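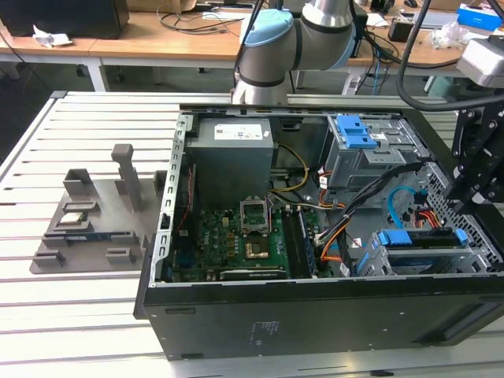

Desktop tower (inside parts)

A desktop tower is the box that holds a personal computer's working parts. I've been taking them apart for 22 years, and I wrote this entry for the Wemside Repair Wiki, so forgive me if I ramble a bit.

Most towers are easiest to work on lying down, side panel off, open side up. The power supply is the gray metal box in a corner, and its label tells you what it can deliver (read it before you buy a bigger graphics card!). Yellow wires carry 12 volts and black ones are ground. 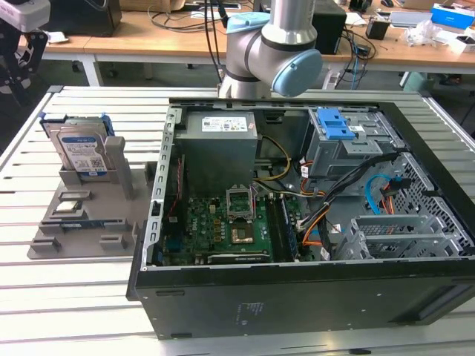 The CPU socket has a hinged metal frame that locks the processor down. With the frame up you can lift the chip straight out - never slide it, those contacts bend if you so much as look at them. Memory goes in the long slots nearby. Line up the notch and press until the clips catch.

Drive cages vary a lot. I love the ones with blue plastic latches, no screwdriver needed. SATA cables carry the data and pull out easily once you squeeze the catch, if there is one.
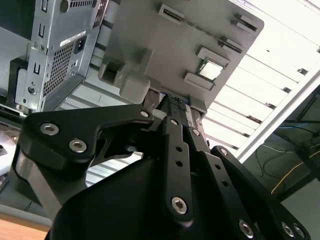 Small plastic pieces deserve their own tray. I lost a fan bracket from my old Dergate 3000 under a bench and was stuck for 9 weeks waiting on a spare.

See also: Power supply; Processor socket; Cable routing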